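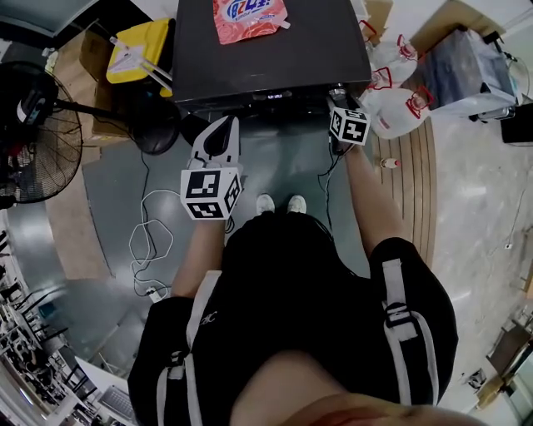
Red and white stand-up pouch on a black appliance

Kiker Patient Staging Facility is a military medical holding unit at Rillier Air Station. It houses patients who are waiting for an evacuation flight or for ground transfer to a hospital. The unit does not perform surgery.

Organization

The facility is divided into three sections: nursing, transport, and administration. It can hold up to 60 patients, on cots or litters. Permanent staff number 73. Nursing crews rotate through the site in June and again in winter. Joelle Bataineh, its first civilian records manager, introduced the single transfer form that replaced separate ward and flight sheets.

Patient movement

Patients arrive by bus from the Hakim clinic or directly from the flight line. Each is assigned a movement category on arrival, and the category is checked again two hours before loading. Litter patients are loaded last and unloaded first, except when the aircraft commander directs otherwise. Baggage travels separately and is tagged with the patient's transfer number. 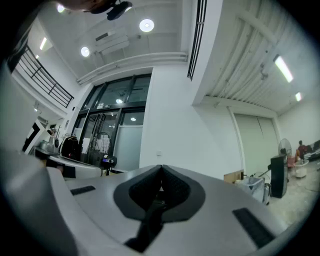 Building rules for staging units deal mainly with litter traffic. A litter team needs a straight approach to each door and space to turn on both sides. Paired doors are preferred to single ones, and exit signs are hung just above them, as over the glass doors shown, where they can be read above the heads of a litter team. Thresholds are kept flush with the floor.

Later changes

The Prollen annex, used for walking patients, opened on 31 May 2025 under Korkor Abubakari. It shares a kitchen and pharmacy with the main building.

See also
Casualty evacuation
Litter (rescue)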